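How to sort and clean a mixed lot of second-hand toys

Mixed lots of small toys are cheap at car boot sales and charity shops, and they nearly always need a proper sort before they go anywhere near a child or a toy library shelf. I do one most months for the Westska toy library. The method below suits a lot of up to 100 pieces. Anything bigger is best split over two sessions.

What you need

A wire or mesh tray, or a shallow bin
3 washing-up bowls
Washing-up liquid
Old toothbrushes
A small crosshead screwdriver
Two mesh laundry bags with zips
Old towels
Sticky labels and a pen

Step 1: Check for batteries first

Go through the lot and pull out anything with a battery door, a switch or a sound button. Open each door with the screwdriver. If there is white or green crust inside, put on gloves and set the toy aside. Light crust comes off with a cotton bud and a little white vinegar. If the springs have rusted through, the toy goes to electrical recycling.

Check soft toys as well. Squeeze the tummy and paws for a hard box.

Step 2: Put everything else in one tray

Tip the rest into a single tray or bin and work on a table with a cloth over it. A plain cloth stops small parts rolling and makes them easier to spot. Mixed lots usually have a few things in them that were never toys, so leave those in for now and deal with them in the next step.

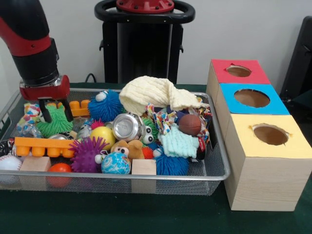
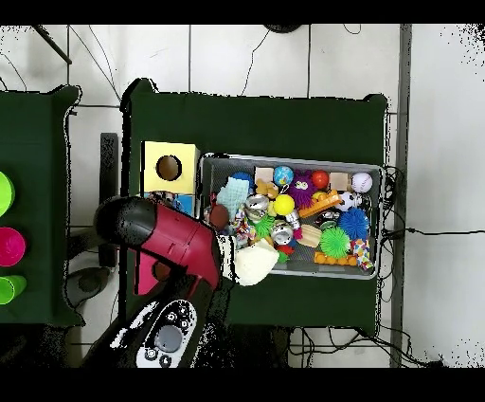 Step 3: Sort by how it will be washed

Don't sort by type of toy. Sort by what the washing will do to it:

Hard plastic with no holes: bowl wash
Hard plastic with holes or squeakers: wipe only
Knitted, crocheted or fabric: mesh bag, machine wash
Rubbery or stringy toys: bowl wash, cool water
Wood and card: damp cloth, no soaking

Cloths, lids, spoons and other household bits go in a separate box. Building bricks can all go in one mesh bag and be washed in the bowl together.

Step 4: Wash

Fill the first bowl with warm water and a squirt of washing-up liquid, and the other two with clean water for rinsing. Leave hard plastic to soak for 5 minutes, then brush the joins and rinse twice. Change the soapy water when it turns grey.

Stringy and rubbery toys pick up fluff and go tacky. Wash them on their own, pat them with a towel and dust lightly with cornflour once they are dry.

Fabric toys go in at 30 degrees on a gentle cycle. Anathi Msimang, who does the knitted things for us, ties a bit of wool round any loose stitch before washing so it doesn't run.

Step 5: Dry

Lay everything on towels overnight, with any holes facing down. Turn the fabric toys in the morning. In July I put them on the line and they are ready by teatime. In winter allow two full days for anything stuffed.

Step 6: Check and label

Pull at eyes, wheels and buttons. Anything loose gets mended or thrown out. Small parts go in bags marked "3 and over". Write the date washed on each label and stick it to the bag, not the toy.

Notes

Felt-tip marks on hard plastic often come off with a dab of toothpaste. Biro usually doesn't.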